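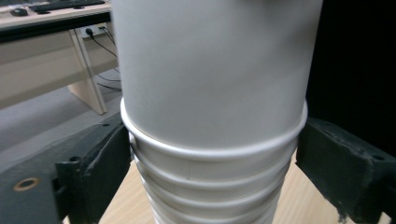
White paper cups, stacked.

Recount in Hondstead, ward 2

Apr 2, 2019

The Hondstead council recount finished last night and the seat stays where it was. Filip Netell keeps it with 1488 votes. Gerasimos Vasilakis, the challenger, ends on 588 fewer than he needed to tie, so the margin was never going to move enough to matter. What did move is worth writing down.

The first count left 27 ballots out of both piles. These had been marked as unclear by the scanner and set aside for a hand check. Under the town rules a hand check needs two readers who agree, and where they disagree the ballot goes to the clerk. The clerk ruled on all of them in one sitting. Most were ovals filled too lightly. A few had a check mark beside the name with the oval left blank, and the rules allow those if the mark touches the printed box around the name.

That last part is where the argument started. The Vasilakis side said the box on the ballots from the Flostenby precinct was printed smaller than on the others. I compared the two sample ballots posted on the town site and the box is smaller. The layout file was changed in October to fit a longer bond question on the same page, and the precinct got the new version while the rest of the ward kept the old one. A mark in the same spot could pass on one sheet and fail on the other.

The clerk's answer was that the test is applied to the sheet in hand. I think that is a correct reading of the rule as written. I also think the rule is poorly written. It should give a distance from the name and drop the box entirely.

The written ruling runs to three pages and the table on the second page has its columns in the wrong order. Read "accepted" as "referred" and the totals add up. I sent a note to the clerk's office and will correct my own spreadsheet once they post a new copy.

Next up is the bond question itself, which has its own recount deadline.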